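I gave up my phone on Sunday mornings in January, mainly because Kacper Kaczmarczyk bet me I couldn't do it for 30 days and I talked him down to Sundays. (He's stubborn, I'm worse.)

So far I like it! I wake up at 8, make coffee, and read an old Okell paperback until my feet get cold. Last week I walked all the way out to Tarkthorpe and back without once checking how far it was — my legs told me later. I also wrote my aunt a real letter, 2 pages, and then had to go hunting for a stamp like it was 1985.
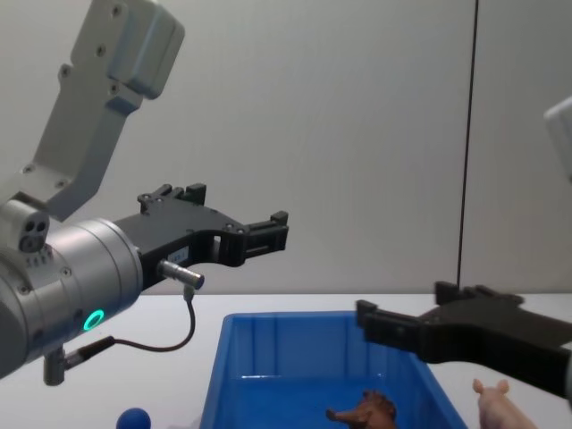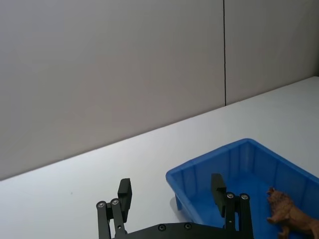
Black gripper in both, silver wrist and green light in the first.

The hard part is the afternoon. I turn the thing back on and there are 16 messages waiting, most of them from the Sondholm group chat arguing over who's bringing soup. I read every single one, of course, and then I've lost an hour and feel a bit grubby. I may try stretching it until dinner next time, but I haven't told Kacper yet — he'd want to raise the stakes, and I already owe him lunch at Nowakowski from the last bet.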